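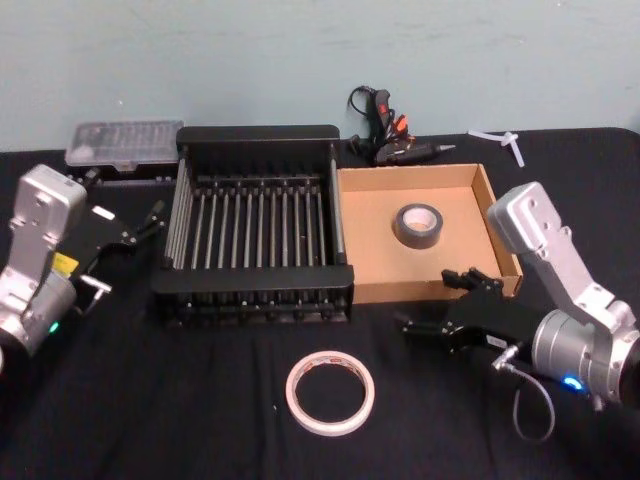 The shop is called Kullano and it is on the second floor, above a dentist. You ring, you wait, and then a voice tells you to push hard because the door sticks in October. I came at ten in the morning, and the owner was already drinking her third coffee. She rents out kitchen and table equipment for small events: plates, glasses, racks, trays, cloths. She asked me to leave her name out of this, so in the text she is only "the owner." Her business partner, who does the driving and the repairs, joined us later and had the same wish.

I wanted to talk with them about a subject which most magazines find too small, the work table. Before anything leaves Kullano it goes over a table, where it is checked, dried, taped and packed. The owner has strong opinions about how such a table should look.

"First a cloth, always a cloth," she said. "Black, if I can choose. My mother used white in her restaurant and she was right for a restaurant. But I am looking for a small piece of glass or a crumb of dried sauce, and on black I find it. Also it is quiet. You put down plates the whole day, you want quiet."

She buys the cloth from Curitz, a fabric wholesaler, from the end of the roll, and hems it herself. It must hang a little over the front. It must not reach the floor, she told me, and she pulled up her trouser leg to show the scar that came from stepping on one.

In the middle of the table goes the dish rack. I had expected that a rental company would use something industrial, and I said so. She laughed at me. They do own big plastic crates for transport, but for checking plates she prefers an ordinary household rack with metal rods.

"The plate stands, I see both sides, I take it out with two fingers," she explained. "In a crate they lean on each other like people on the bus."

She has tried many racks. The first was made completely from wood and became gray after one winter. The second came from Vindito and she still likes it, but the rods had too much space between them for saucers, so now it lives at her home. About the color she does not care so much, although she admits that a black rack on a black cloth once made a customer ask where the plates were standing. What she cares about is that the rods are even. When one rod is bent, the plates after it also lean, and sooner or later somebody pushes them with an elbow.

I asked how many pieces they own. She went to the other room to look in the book, came back, and read it aloud: 1,744, of which 536 are dinner plates. "Written down in spring," she added. "Since then we had weddings."

Then we came to tape, and here her partner sat down with us. Tape is his department. There are two kinds on the table and, according to him, there have been many quarrels about it.

"White tape is for writing," he said. "You write the name of the customer, you put it on the lid, finished. Black duct tape is for holding. If you hold with the white one, it opens in the van. If you write on the black one, well, good luck."

He keeps his duct tape in an open cardboard tray. I thought this was a temporary solution, but he looked a little offended. The tray was once packaging for jars, and he likes it because it weighs nothing and he can carry it with him to the van and back. When it becomes soft at the corners, he takes another one from the recycling. The owner would prefer a proper box. She bought him one from Du Plessis two years ago, with a handle and a lid, and it is now full of light bulbs.

"A lid is one more thing to open," was all he wanted to say about it.

The tools have a fixed place too, along the wall at the back. This rule is from the owner. In the beginning they were lying everywhere, and one evening a pair of pliers was packed together with the dessert forks for a christening. The customer brought them back very politely. After this, everything that is not for the customer stays behind the rack, and everything that is in front of the rack can go in a crate. I found this clever. She said it was only fear.

I also wanted to know if she recommends such a table for people at home. She thought for some time before she answered. For the normal washing up, no, there you have the sink and a towel. But when someone moves apartment, or when the good plates come down from the cupboard for a holiday, she would do it exactly the same way. Cloth on the table, rack in the middle, tape where you can reach it without walking.

"And start with the plates," her partner said. "People start with the glasses because they are afraid of them. Then they are tired and they break the plates."

She did not agree. In her opinion one should start with the glasses, while the hands are fresh. They discussed this for around 7 minutes, partly in a language I do not speak, and then the telephone rang and it was a customer who needed soup bowls for the same evening. The owner was already shaking out the cloth when I looked for my coat.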